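September 25, 2023. Open day at Pellow, simulation side

Drove over to Prengate with Arsalan Tanoli for the Pellow open day, and I want this down before I forget it all. They had the kitchen sim up on the big screen most of the morning, sink and worktop and odds and ends of food.
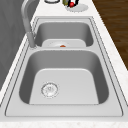 Bergþóra Ketilsson ran the demo and was very patient with me (I asked about contact settings three times!). Their clearing-up task has 2781 logged episodes so far, 1460 of them since August, which makes our Turnavwood set look a bit thin.

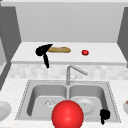 Arsalan wanted to know how they shuffle the start states. It's all a seed file, one line per episode, and you can replay any of them – lovely idea, we should pinch it. Ours still lives in that awful Igwe script and I'm fed up with it.

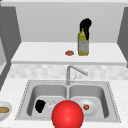 Episodes get cut at 3000 steps whatever's going on. I'd have gone shorter, but Bergþóra says the slow ones teach them most about bad grasps. We got 30 minutes on the controls after lunch and I was hopeless, Arsalan much better.

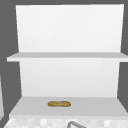

Can we load their scenes at our end? Probably, once we've moved to the same simulator version; Bergþóra is sending the asset list.

To do: ask her about friction on the plates.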